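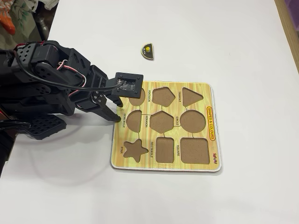 The arm over the shapes board, semicircle still out on the table.

Hello from the Dirnetti bench! A longer item than usual from me this month, and nearly all of it is software. I've been living inside the planner since early January, I have opinions, and Silvan Thaler has said he'll print whatever I send as long as it arrives before he goes home.

Quick catch-up if you skipped the last issue. We're using a kids' shape puzzle as the test job for Rokow, our little control and planning stack. Nine slots, all different, each with its name printed beside it. The semicircle is the one I've been stuck on. It has a round yellow knob on top, so picking it up is the friendly part. Getting it down into the slot the right way around is where my month went.

Start with angles, then. A circle doesn't care how you turn it. A square gives you four chances to be right, a hexagon gives you six. A semicircle gives you exactly one, and I had written the symmetry table for the first few shapes in a hurry and then copied the entry for the rectangle into the entry for the semicircle. The rectangle is allowed to be half a turn off, so Rokow believed the semicircle was allowed to be half a turn off as well, and whenever the shorter wrist rotation happened to be the wrong one it would choose that, very confidently, and try to push a curved edge into a flat one. I stared at the vision code for two evenings before I looked at the table. The fix was changing one number. Vinzenz Reisinger found this extremely funny and has asked me to mention it here, so there you go, Vinzenz.

The symmetry table now lives in its own file, and there's a small test that goes with it. The test takes each shape outline, spins it by every angle the table says is fine, and checks that the outline lands on itself. If you add a shape and get its symmetry wrong, the test fails and tells you which shape and which angle. It runs in no time and I should have written it in the autumn.

Next thing: the detector. It was treating the board and the loose pieces as one problem, looking for dark blobs and bright blobs and then sorting out who was who afterward. That worked fine on a plain white table and got wobbly as soon as the arm leaned over the board. The arm is black, the piece is dark with a yellow outline, and the arm throws a soft shadow right beside the board. So the blob finder would cheerfully hand me a gripper finger and call it a piece. Once it gave me the base plate and called it a rectangle, and to be fair to it, the thing is covered in rectangular holes.

What we do now is simpler. We know where the arm is (we're the ones telling it where to go!), so we project a rough outline of the arm into the image from the joint angles and throw away everything under it before any detection happens. The mask is deliberately fat. I tried a tight one first and the cable spoiled it, because the cable runs along the top of the arm to the wrist and sags differently depending on the elbow. My model knows nothing about cables and I don't want to teach it. A fat mask covers the cable most of the time and costs us a bit of table we weren't using.

The slots are handled separately. The board is found once, at the start of a run, while the arm is parked out of the way, and then all nine slot positions come from a stored template. If the board gets bumped, we don't notice until the next run. Yes, I know. It's on the list. Silvan wants the board re-checked before every place move, and I think he's right, but it means parking the arm each time and that makes a slow robot slower. We might get away with checking just two corners. The top-left one disappears under the gripper when the arm is over that side, so it would have to be corners on the right, near the red and yellow SHAPES & COLOURS banner. That banner is a lovely strong color edge, by the way, much better than the wood-grain print, which has given me nothing but junk features.

Now the planner itself, which is the bit I've enjoyed. The old one planned a straight line in joint space from here to there with a hop in the middle. You got a nice smooth swing and a fingertip that went wherever it liked on the way down. For picking up a knob that's okay. For lowering a piece into a slot it's a mess, as the tip comes in on an arc and the piece catches the near edge. So a place move is now three parts: swing to a spot above the slot, stop, go straight down in table coordinates. The straight down part is solved point by point with the inverse kinematics, and each point starts from the last answer so the elbow doesn't flip halfway.

I had hoped we could leave the stop out. We can't, at least with these servos. They report that they've arrived a bit before the arm has finished nodding, and if you begin the descent during the nod, you carry the nod into the slot with you. I put in a settle check: read the joint positions, wait, read them again, and only continue when they've stayed inside a small band for long enough. That "long enough" is 600 milliseconds at the moment, which feels like forever when you're standing next to it. There's a hard limit of 2000 milliseconds, and if the arm still hasn't settled by then the move gets abandoned and the reason goes in the log. Please don't turn that limit off to make a demo go faster. You know who you are.

The control loop runs at 20 Hz, same as before. I had a go at pushing it up and the bus didn't like it – dropped replies, then stale positions, then the settle check happily comparing a stale number with itself and deciding everything was beautifully still. That last one was a proper bug and it's fixed regardless of loop rate. Every position now carries the time it was read, and two readings with the same stamp don't count as two readings. If you have your own script that reads joint positions through Rokow, you'll get a time along with each one after you update, and your script will break in an obvious way. Sorry! Better obvious than sneaky.

Then there's the wiggle. If the piece isn't dropping in, the gripper does a small spiral while pressing lightly, and we watch the servo load to guess whether it has gone in. The load reading on these is noisy enough that I wouldn't trust it for anything fancier. We take the median of a handful of readings and look for a sudden drop. Vinzenz wrote the first version and it spiraled outward forever, getting braver with each lap, which was great entertainment and not so great for the edge of the board. It's now capped at a 4 mm radius. After that it lifts, goes back up above the slot, and asks for a fresh look at the piece in the gripper.

I haven't talked about Hanen yet and I promised I would. Hanen is the log viewer, and it's finally usable by people who aren't me. You open a run, you get a timeline, and you can drag along it and see the planned joints, the measured joints and the detector output side by side. The new thing is that you can click any moment and press "replan from here", and it will run the current planner from the recorded state without touching the hardware. I found the symmetry mistake that way in the end. I had a failed run open, clicked just before the wrist turned, replanned, and got the same silly rotation on my laptop at the kitchen table with no robot in the building. I was so pleased I sent everybody a screenshot, late at night, with no explanation.

It still has problems. Long runs take ages to open. The color choices are mine and I've been told about them. If you replan from a moment when the gripper is closed on something, Hanen assumes the piece is held perfectly centered by its knob, and real life is sloppier than that. I'd love some help on that one if anybody enjoys that sort of geometry.

A few smaller changes while I have your attention. Gripper open and closed are now named positions in the config file, so you can stop copying numbers out of my scripts. The calibration routine saves the old values before it writes new ones (thank you, Silvan, and sorry about your shoulder offset). And the simulator in the Nghiêm branch has been merged, so there's only one simulator again. If your setup still points at that branch, switch over to main before you pull anything else, or you'll get two copies of the arm model and some very strange elbow behavior.

Next up for me is the star. It has five right answers for the wrist and those skinny points, and I suspect the spiral is going to be useless on it, since a point can hook in its corner and the load looks like success for a moment. Vinzenz thinks we should rock the wrist back and forth instead of circling. I think we should do a bit of both. We've each got a branch going and we're not showing each other until they run.

If you want to try any of this, everything above is in the current Rokow main branch apart from the two-corner board check, which doesn't exist yet. Run the symmetry test first, then the settle test with the gripper empty, and send me your logs if the settle test keeps timing out. Please send the whole run folder and not a photo of your screen, because Hanen can't open a photo.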